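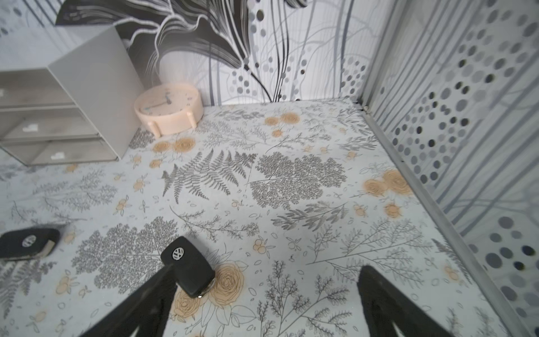 Two of the keys, out among the roses and ferns.

The Spare Keys of Rimitz

The winter I worked at Pleton was the best winter I have ever had, and I spent most of it looking at car keys.

Pleton hired out cars. It stood at the bottom end of Rimitz, where the road gives up and turns into the ferry slip, and in summer I'm told you couldn't get through the door for suitcases. I started in December. The ferry ran twice a day if the wind let it, the cars sat in the yard with salt on their windows, and my job was to sort out the spares.

Every car had a spare key, and every spare key had been thrown into the same drawer for as long as the firm had existed. They were black fobs, the folding sort, with the little silver VW on the face, and when you pulled the drawer open they slid forward all together with a noise like a shingle beach. I loved that noise! I opened and shut the drawer several times on my first morning just to hear it, until my boss put her head round the door and asked whether I was winning.

She gave me a white tray with rounded corners and a roll of sticky labels. She also gave me the mat, which she was very proud of. It had been meant for her own kitchen and had turned out the wrong size. It was pale grey with ferns drawn all over it, and sprigs, and peachy-orange roses, and she said that if a person had to look at something all day it might as well be a garden. I agreed with her completely. I still do. You put a plain black key down on a fern and you see it properly, the curve of the end and the bit of bright metal where the blade folds away. On the old brown desk they'd only looked like something that needed doing.

So the work went like this. I took a key from the drawer, laid it on the mat, put my coat on and went out into the yard. I pressed the button and walked up and down between the cars until one of them blinked at me. Then I came back in, wrote the label, and stood the key in the tray with the others.

I can't tell you how good it is when a car blinks at you. It's sleeting, your ears hurt, you have been up one row and down the next feeling like a fool, and then away by the fence a pair of orange lights goes on and off, as if it had been waiting for somebody to ask. I used to say hello back. I got to know them all that way, the one with the dented wing and the one that smelt of oranges and the one whose lights came on a shade late, like a person who hasn't quite heard the question.

Some keys had flat batteries, and those took longer, as you had to fold out the blade and try the doors by hand. I didn't mind. I made a rule that the flat ones went at the rose end of the mat and the live ones at the fern end, and my boss, who had never had a rule about keys in her life, began to follow it too. She would come in with a coffee, look the mat over and move one a little to the left. Then she'd stand there longer than she needed to.

It was in the second week that I found the key that didn't belong to anything.

It looked the same as the rest. It had the same silver badge and the same folding blade, and its battery was fine, because the tiny light came on when I pressed. But I walked the whole yard and nothing blinked. I tried it again in the afternoon from on top of the wall. I tried it in the lane. I went back inside with my hair frozen into a shape and put it down on the mat, well away from the others, under the big fern.

"Sold, probably," said my boss. "Or in the sea."

"Has one gone in the sea?"

"Not that anyone's told me," she said, and she went off to ring the ferry people.

She wasn't bothered, but I was! I thought about it through supper. Somewhere there was a car that would sit up and flash its lights if I only stood in the right place, and it had no idea, and neither did whoever was driving it. The next day I put the key in my coat pocket, and after that I took it everywhere with me. I pressed it outside the baker's. I pressed it by the harbour and behind the school. I took the bus to Wamance on my day off, telling myself I wanted gloves, and pressed it the whole length of the high street with my hand in my pocket. I did buy some gloves. They were very good gloves.

Meanwhile the tray was filling up.
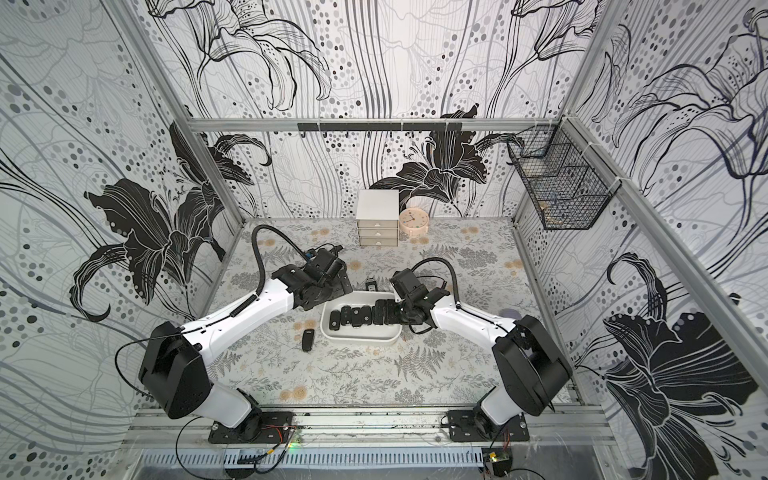 I had decided the keys should stand on their edges in a tight row, buttons up, so that you could run a finger along and stop at the one you wanted. It took some doing. If the row was too loose, they all leaned over with a sigh, and if you leaned one in too hard the far one popped out and skated off across the ferns. But when it was right it was a lovely thing, a neat dark row in a white tray, and I would go and look at it last thing before I switched the heater off. My boss started bringing people in to see it. She brought in the man who delivered the oil. He looked at it with his cap in his hand and said his wife would like that for the cutlery.

By then I had the log book as well. Nobody had asked me to do the log book, but it was in the bottom of the drawer under the keys, swollen with damp, and I dried it over the heater a few pages at a time. Whoever had kept it wrote small and pressed hard. Every car was in there, with its colour and what it had on the clock when it came. Near the back I found a line that had been crossed out once, very lightly, by someone who wasn't sure. Blue. 2,303 miles. Lent to the Costa, to be returned.

"What's the Costa?" I asked.

My boss put her cup down on a rose.

"Oh, my goodness," she said. "The Costa!"

The Costa was a guest house. It was out on the headland, 5 miles by the top road, and it had closed years back when the couple who ran it got too old for the stairs. One bad winter their own car had died, and her father, who had Pleton before her, had told them to take the blue one until the spring. Then it was spring, and nobody liked to ask. Then he wasn't well. She'd been a girl. She remembered the car going off up the hill with a Christmas tree sticking out of the back of it.

We shut the office. I have never shut an office with such joy. She drove, in the car that smelt of oranges, and I held the key in my new gloves and talked the whole way. I said it might have gone for scrap. I said its battery would be dead anyway after so long, so even if it was there it couldn't blink, and we mustn't be disappointed. She said I was making her miss the turning.

The house was shuttered on the sea side. There was smoke from the chimney, though, and washing on a line, stiff as boards, and at the end of the path a shed with its doors tied shut with blue string. We got out. The wind nearly had the door off.

"Go on, then," said my boss.

I took my glove off with my teeth and pressed the button, and held it up over my head the way you do, although I don't think it helps.

There was a gap under the shed doors, a hand's width or so, where the grass had worn away. Orange light came out of it across the frost, and went, and came again.

My boss shrieked. I shrieked too. A window went up in the house, and an old woman leaned out in a dressing gown with a piece of toast in her hand and called down to ask whether we'd come about the car, as she had been meaning to bring it back, and would we like to come in first, the kettle was on.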